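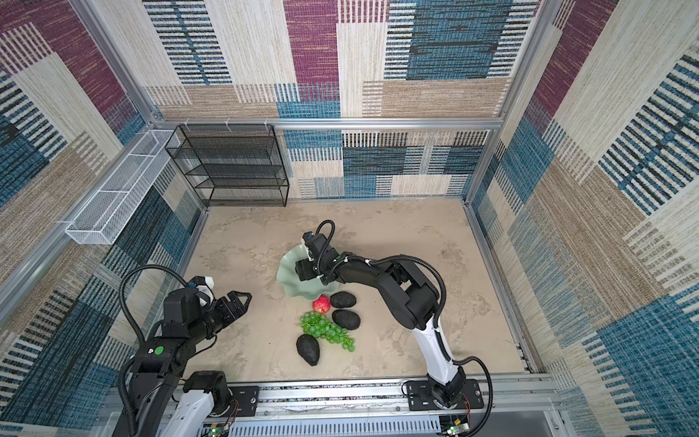
Two arms, one green plate, one apple, three avocados and a bunch of grapes. Fruit still beside the plate.

1/ Been meaning to write this since October. People keep telling me household robots have arrived, and every time I ask what the thing can do, the answer is some version of "it can put fruit on a plate". So let's talk about fruit on a plate.

2/ I spent eleven years running the back of a greengrocer's in Ploltbridge. Laying out fruit was the job we gave the new starter at 7 in the morning, before they'd had a cup of tea. No training. You pointed at the crate.

3/ Grapes are where I'd put my money on it going wrong. An apple is one lump. A bunch of grapes is a lot of small lumps on a bit of stalk, and it changes shape the second you pick it up. Grip too hard and you've got juice, too soft and half of it stays on the worktop.

4/ Avocados are a different headache. A dark one might be ripe or might be a week past it, and you only know by pressing it gently with your thumb. I'd like to see the gripper that knows when to stop pressing. Happy to be sent one.

5/ Myrtle Nguyen-Tran, who knows far more about this than me, says I'm being unfair and that two arms is the whole point – one steadies, the other picks. Fine. I've got two arms as well, and mine also do the washing up.

6/ She also sent me the Larnari clip everyone was passing round. 30 seconds long, very smooth. Then you spot the little "4x" in the corner. So that's two minutes for a job my nephew does while looking at his phone.

7/ What I want from anyone selling these is dull stuff. How many goes did it have? How many worked? Was it the same plate every time? Tomos Prothero asked the Paltavitz people exactly that and got a brochure back.

8/ If you told me 111 goes and it dropped the grapes in 30 of them, I'd think more of you, because then I could work out whether it's any use on a shop floor.

9/ And the plate is the easy end. Who washes the fruit? Who spots the mouldy grape at the bottom of the bunch? Who wipes down after? Those are the chores. Moving an apple a few inches is the bit between the chores.

10/ Not saying never. I said never about self-checkouts and look at us. But Lewis from my old shop asked if he should stop taking on Saturday staff and I told him to put the advert up.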